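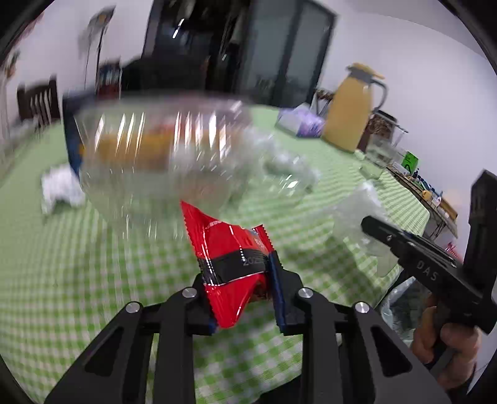 Figure 2. Snack packet with a printed band across the middle. Photograph: Menaka Munasinghe.

3.2 Reading date marks on single-serve packets

Date marking on small packets has had less attention than date marking on milk, meat or bread. Most household studies treat crisps, nuts and biscuits as a single group of "ambient snacks" and ask only whether they were thrown away. We wanted to know whether people look for the date at all, where they look first, and what they do when they cannot read it.

Interviews were held in June in two towns, Mulbridge and Stullside. We spoke to 154 adults who had bought at least one single-serve snack in the previous week. Interviews took place at the kitchen table where possible, and otherwise in the library meeting room at Stullside. Each person was asked to bring out the snacks they had in the house and talk through them in whatever order they liked. The interviewer did not mention dates until the second half of the visit. Three of the authors carried out the interviews and a fourth, Kodikara, coded the transcripts without knowing which town they came from.

Foil packets such as the one in Figure 2 gave the most trouble. Foil is shiny, and people tilted the packet back and forth under the kitchen light to get rid of the glare. Grey print on a black band was disliked by nearly everyone who commented on print colour. Several people started at the crimped edge, found nothing they could use, and then turned the packet over. Others went straight to the back and gave up if the date was not there. Older participants often passed the packet to someone else in the house, and two of them kept a magnifying glass in the cutlery drawer for this purpose.

A string of digits was not always taken to be a date. Where the year came first, some participants read the whole string as a batch number. One woman in Mulbridge said she had "never once thought it was telling me anything" and had been going by the feel of the packet. Where a date and a batch code were printed close together, people tended to read whichever was larger. Pathirana (working notes, Liyanage survey) found the same habit among shoppers buying tinned fish, though the tins had the date stamped into the metal and the comparison should not be pushed too far.

The difference between "best before" and "use by" was understood in principle by most of those we spoke to. In practice it was applied unevenly. Participants who ate yoghurt several days past its date would still throw out a packet of nuts on the day after, and the reason usually given was that stale nuts taste unpleasant. Safety came up less often than we had expected. Parents packing school lunches were stricter than other groups and would keep up to five days in hand before the printed date.

Multipacks need separate mention. The outer bag normally carries a clear date, but it was often thrown away on the day of purchase and the small packets tipped into a cupboard or tin. From then on the only date available was the one on the packet itself. Households using the Nitus storage tins, which have a card slot in the lid, did sometimes copy the date across, but the card was rarely changed when the tin was refilled.

We did not test legibility under controlled lighting, and the remarks about glare rest on what participants said and did in their own kitchens. Zalewska and Gamage are preparing a separate report on print contrast, in which the same types of packet are read at fixed distances. The next section turns to what happened to packets once the date had passed.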